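"The mug rack is where our planner learned some manners," says the software lead at Jivach, pulling a stool up to the bench and opening three terminals before she has properly sat down. She has spent most of the past year on Wimar, the team's motion planning and control stack, and she talks about it the way other people talk about a footy side that has finally started winning.

Wimar takes a wrist camera feed, an estimate of where the objects are, and a goal as plain as "that cup, on that rack", and turns it into joint commands. The hard part is all in the middle. "A rack is a horrible thing for a depth sensor," she says, obviously delighted about it. "Thin black wire, big gaps, and then mugs on top that are pale and matte and hanging over a pale table. You get holes in the point cloud exactly where you'd like some data!"

The team's answer was to stop asking depth to do the whole job. Minja, their perception module, fits a handful of rough shape models to the colour picture and keeps a confidence value for each one. Handles get a model of their own. "We used to treat a mug as a cylinder with a lump on it. The lump is the whole story when you want to hang it up. If you're out by 10 degrees on the handle, you're just tapping a dowel with a piece of crockery." 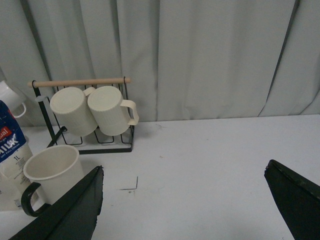
Wrist view between the gripper fingers, with two mugs on the dowel and an upright cup at lower left.

She likes the wrist view for debugging because it is so unforgiving. The fingers take up both bottom corners, and anything low and close can end up partly behind one of them. Early versions of Minja would see a cup slide behind a finger and quietly decide it had changed shape. Now the fingers are rendered from the arm's joint state and masked out before any fitting happens, and a hidden edge counts as unknown instead of missing.

"That one change was maybe a morning's typing and a month of arguing," she says. "I'd do the month again, it was great fun."

The clutter matters too. A milk carton near the rack closes off a whole family of approaches from the left, and the planner has to work that out without being told it's milk. Wimar samples candidate grasps, throws away the ones that collide, then scores what's left on reach, wrist angle and how much of the handle the camera will be able to see on the way in. That last term is her favourite – she calls it the courtesy term, because it makes the planner leave a clear line of sight for perception.

"It will take a slightly longer path so Minja can keep looking. Before that, the two modules behaved like housemates who only communicate by notes on the fridge." 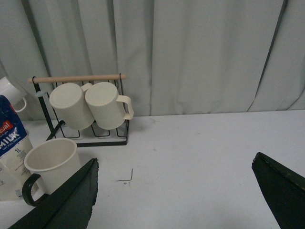 Reneck, Feb 27, 2026

Comparing nearby views is a good part of the working day. The team's replay tool lines up the camera frames with the planner's state, so you can scrub along and see what the software believed at each tick. She drags the slider back and forth over a little mark on the white tabletop, shaped like an L. It makes a handy check by eye: if the overlay drifts against the mark while the arm moves, the hand-eye calibration wants redoing.

The replay tool began as a script of 60 lines and has since grown to 3,226. She is a bit sheepish about that and also plainly proud. It can rerun any logged moment through a newer build of the planner and show both paths together, which has changed how the team reviews code. A pull request that touches scoring has to come with replays, and people do look at them, often with lunch in hand.

There are 13 replays in the regression set for racks. Two of them still give the planner grief, both with a tilted mug whose neighbour's handle is pressed up against it. "It knows there are two handles. It isn't sure who owns which," she says. "I love those two. I'd be sad if someone fixed them while I was on leave."

Next on the list is replanning in the middle of a reach. At present Wimar commits to a path and can only slow down or stop. By May she wants it bending the path as new frames arrive, with the old plan kept as a fallback if the solver runs out of time. A branch already does this in simulation, and she has it running in the third terminal while we talk, glancing over whenever the log scrolls.

"Look, it's just changed its mind," she says, and turns the laptop around so I can see.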